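Salt in the diet

Salt is the common name for sodium chloride, a mineral that people have eaten, traded, taxed and quarreled over for as long as there have been kitchens. The body needs a small amount of it to keep fluids in balance and to help nerves and muscles do their work. Most people who eat a modern diet take in a good deal more than they need, and much of the extra comes from bread, cheese, cured meats, canned soups and restaurant meals, long before anyone reaches for the shaker on the table.

History and custom

Salt was once dear, and in many places it still carries a whiff of ceremony. Guests are met with bread and salt at weddings and housewarmings across a wide stretch of Europe, and in the old market town of Cernholm the custom lives on in the harvest supper held each October, where a small dish of coarse salt is passed from the oldest person at the table to the youngest (with a fair amount of teasing along the way, it must be said). The town's salt store, built to hold 783 sacks, is now a library, and a lovely one.

At Cistanitz, farther down the same river, brine was boiled in open pans for generations. The work was hot and hard, and the boilers were paid partly in salt, which their families used for putting up cabbage, fish and pork for the winter. The last of the pans went cold long ago, but the local sour cabbage is still made much the way it was then.

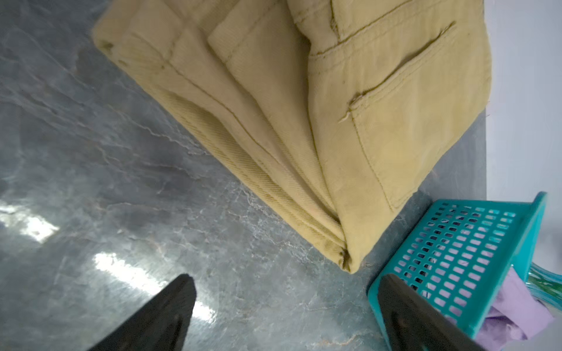
Effects on health

Sodium draws water. When there is a lot of it in the blood, the body holds on to more fluid, and over time this can push up blood pressure. High blood pressure usually causes no symptoms at all, and many people live with it for years without knowing. It raises the risk of stroke, heart attack, heart failure and kidney disease. Diets heavy in salt-preserved foods have also been linked to cancer of the stomach.

People don't all respond to salt in the same way. Older adults, and people who already have high blood pressure, diabetes or kidney trouble, tend to be more sensitive to it, and so their doctors often bring the subject up early.
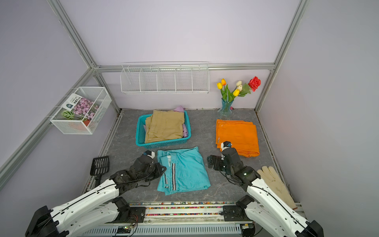
Too little sodium can be harmful as well, though it is seldom a matter of diet alone. Long bouts of heavy exercise with a great deal of plain water, some medicines, and certain illnesses can all bring the level down, and confusion, headache and vomiting are among the signs that call for prompt care.

Cutting down

Taste for salt is partly habit, and happily habits can be coaxed along. In a community cooking project in Gindow, led by the dietitian Rekha Chacko, 227 households agreed to trim the salt in their everyday dishes a little at a time over 16 weeks. Many of the cooks reported that their old recipes tasted too salty by the end, and a few had trouble getting their grandparents to agree! The recipes were later gathered into a booklet, known locally as the Pillai book after the street where the classes met, with 35 dishes that lean on lemon, vinegar, garlic, toasted spices and fresh herbs. 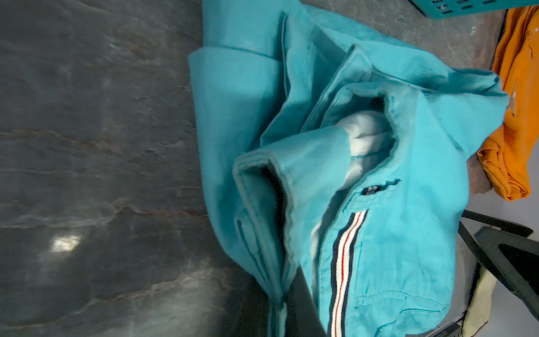

Rinsing canned beans, tasting before salting, and comparing labels on bread and sauces are other simple places to begin. Salt substitutes, in which part of the sodium is replaced by potassium, suit many people but can be dangerous for those with kidney disease or those on certain heart medicines, and it is wise to ask a doctor or pharmacist first.

See also

Blood pressure
Food preservation
Iodized salt
Pickling

Last edited 2024-09-26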